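Filed under: Clothing Care, Coats & Jackets, Roltau Guides

We use cookies to remember your settings. Accept all | Manage choices

Section 4: Washing and Re-proofing Your Roltau Coat

Your Roltau will put up with a good deal of weather, and it only asks for a proper wash now and then – once at the start of the cold season, say, and again when you are ready to put it away. Please don't be nervous about it! Set aside a quiet afternoon and you will be perfectly all right.

Before you begin

Empty every pocket, including the little one inside the left cuff (tissues love to hide in there), and unclip the quilted lining. The lining has its own care label and is washed separately.

1. Close the main zip, fasten the storm flap and loosen the drawcord at the hem.

2. Turn the coat inside out and put it in the machine by itself.

3. Add 2 capfuls of Fokix Gentle Wash to the drawer. Leave out any fabric softener.

4. Choose a gentle cycle at no more than 30 degrees, with a slow spin.

CAUTION: Do not bleach, wring or dry clean the outer shell.

5. Run a second rinse. It feels like a bother, but leftover soap can stop the proofing from taking.

6. Hang the damp coat on a wide hanger, right side out, and spray it evenly from 35 cm away. Go over the shoulders and hood twice, as they catch the worst of the rain. 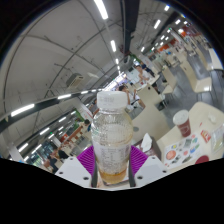
7. Wait 4 minutes, then dab off any drips with a clean cloth – an old pillowcase does very nicely.

8. Leave the coat to dry in an airy room, well away from radiators, and clip the lining back in once both parts are fully dry.

Note: If you have the longer Ragab style, support the hem over a chair while it dries so the weight doesn't pull at the shoulders.

Spare lining clips and hem toggles can be ordered from our Lorkitcombe repair room.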